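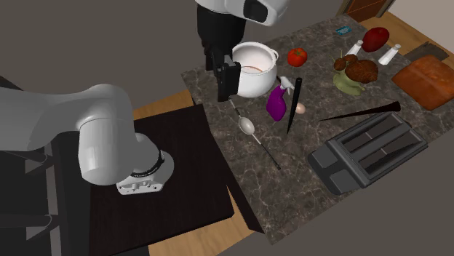 Computer rendering of two robotic arms, one gripping a white cooking pot

The Sotidport Accord is a border and transit agreement between the neighbouring states of Dandus and Perlow. It was signed in the harbour town of Sotidport on 02/10/2018 and deals with the shared frontier, the movement of goods and the conduct of military patrols.

Background

The two states had disagreed over the line of their border since the closure of the Perlow river crossing. Talks were held several times without result, mainly over the question of who would collect duties on goods bound for the coast. Dandus recalled its ambassador after a patrol boat was detained in the estuary, and formal contact was limited to letters for the next two years.

Negotiations

Talks resumed in September under the chairmanship of Haf Pugh, a retired diplomat accepted by both sides. The Dandus delegation was led by Eldana Zeleke and the Perlow delegation by Bontu Worku. Military questions were handled separately by Mulugeta Gudeta and Cletus Mercado, whose working group met in a customs building outside the town. An early draft giving Perlow sole control of the estuary was withdrawn.

Terms

The accord has 30 articles and two annexes. It fixes the land border at 724 kilometres and requires both armies to keep heavy weapons at least 50 kilometres from it. Advance notice must be given of any exercise involving more than 2,252 troops. Goods in transit to Sotidport are exempt from duty, but may be inspected at either end of the crossing. Fishing rights are covered by the second annex.

Implementation

The crossing reopened to lorries first and to private cars the following spring. A joint office in Sotidport hears complaints about patrols and publishes a yearly report. Perlow has objected twice to the way notice of exercises is given, and Dandus has asked for the inspection rules to be rewritten. Neither request has led to an amendment.

See also

Perlow river crossing
Zeleke memorandum
Estuary fishing dispute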